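Review: the Itaditz Kitchen Rules Pack, after four months of living with it

412 shares · 13 comments

So I finally have opinions on the Itaditz Kitchen Rules Pack, and quite a lot of them! For anyone who hasn't run into it, it's a set of written rules and checks for people who program robot arms to do household jobs. You get a binder (yes, a paper one, with tabs), a matching set of files that plug into your simulator, and a year of updates. I paid 240 dollars for the single-user version. The team version is 779, and I'll get to whether that makes any sense.

I do contract work, mostly counter jobs – clearing, wiping, moving small things from one spot to another. Before this I kept my own rules in a text file that had grown for years and contradicted itself in at least two places. I'd write "keep the wrist high near tall items" and then further down I'd have a height that was plainly too low for a bottle. You know how it goes.

The binder opens with what Itaditz calls the counter rules, and they're the best part by a mile. Sharp things get marked before anything moves, and they get a keep-out zone that's longer on the blade end than the handle end. Open food gets its own zone, and you don't carry anything over it if there's a way to go around. The arm has to slow down before the fingers are within a hand's width of the surface. All of it is written in plain sentences that I could read out to a client without stopping to translate, and I've done exactly that on the phone, twice.

I ran my usual island job through the checks in March, using one of the kitchens I already had built. It's a crowded counter on purpose: a knife, a sponge, a spoon, a plate of food, and a small white block for the gripper to hold.

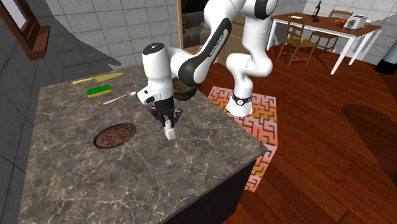
Should the keep-out zone for a knife stay on when the arm is working at the other end of the counter?
Leave it on for the whole job, from the first move to the last, and only lift it once the knife has been put away or the arm is parked.

The pack is firm about that and I've come around to it. My old habit was switching zones on and off to save planning time, and the first full check flagged me for it 13 times. Thirteen! I was annoyed for an evening, then I fixed them all, and my moves got slower by an amount I stopped noticing after a week or so.

Now the grumbles. The section on held objects is thin. It tells you to set a grip force limit and a drop height limit, fine, but it treats a hard block and a soft sponge as if they were the same problem, and anyone who has squeezed a sponge with two fingers knows they aren't. Fesberg's free checklist does this better in a single page. I've just printed that page and stuck it in behind the tab, which feels a bit silly given what I paid.

The simulator files installed cleanly, but the error messages are awful. "Rule breach, zone 4" tells me nothing when I named my zones myself and none of them is called 4. You have to open the log, find the number, and match it to your own list. I wrote to support and got a friendly reply from the Plurkdale office saying names are coming in the next update. We'll see.

I also wish there were more on where the base goes. There's half a page on reach and a good bit about keeping walkways open, and then a line saying to use a firm, level surface. What about rugs? I'd want that spelled out for real homes, where people move furniture around and never think to tell the person who set up the robot.

Compared with the Hinojosa guide, which I used for a year, this one is much easier to read and much stricter. Hinojosa lets you write your own exceptions, and mine had piled up until the rules hardly meant anything. Itaditz makes you sign and date every exception – a small chore, and it cut mine down to a handful.

Is the team version worth it? Only if you've got several people editing the same rules, I'd say. What you get is shared logs and a second binder. If you work alone, buy the single, print the Fesberg page, and keep a pencil handy for your zone numbers. I'm renewing mine when the year is up, assuming they've sorted out those messages by then.

13 comments · Share this review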